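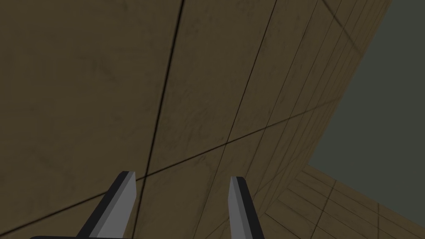 # Grout haze on brown floor tile that just won't come off?

**prasow_porch**

Hello everyone! We finished tiling our back entry in June (big brown tiles, a stone look with a bit of texture to them) and I was so proud of it for one whole evening. Next morning there was a chalky film over everything. I've mopped it 6 times now with plain warm water, and each time it looks lovely while it's wet and then dries right back to cloudy. The grout is a dark cement one from Stutilano, the kind you mix yourself in a bucket. The tiles are porcelain according to the box, and no sealer has gone on yet.

My neighbor swears by vinegar, but my mother ruined a countertop that way years ago and I'm nervous. The room is only 80 square feet, so I don't mind doing it by hand if that's what it takes. I'd just like to be done with it before we move the shoe bench and the freezer back in!

---

**Hayat Tile & Trowel**

Oh, I feel for you — I did the same thing in my first kitchen and cried a little over it. What you've got is cement residue that dried in the texture, and water alone will mostly push it around.

Before anything else, let the grout cure. The bag will tell you how long; with the ones I use I wait 7 days before any cleaner goes near it. Then get a haze remover made for cement grout and check that the label says it's fine on porcelain. Most of them are mildly acidic, so your neighbor isn't far off, but a proper remover is easier to control than kitchen vinegar and kinder to the joints.

My way of doing it:

- Wet the floor first so the grout lines don't drink up the cleaner.
- Try a spot behind where the freezer goes and let it dry fully.
- Work a small patch at a time with a white nylon pad. Steel wool leaves little bits behind that rust.
- Mop up the dirty liquid while it's still wet, then rinse twice with clean water. Change the bucket more often than you think you need to.

Open a window, wear gloves, and never mix it with bleach or any other cleaner. If you come back with a second round, give the floor a night to dry in between. Dark grout can lighten a touch if the cleaner sits on it, so keep moving. And please hold off on the sealer until you're happy, or you'll lock the film in underneath.

---

**drudodham583**

vinegar worked on mine, half and half with water, but that was ceramic and light grout so who knows. Took all afternoon and my knees were shot. Get a foam pad to kneel on.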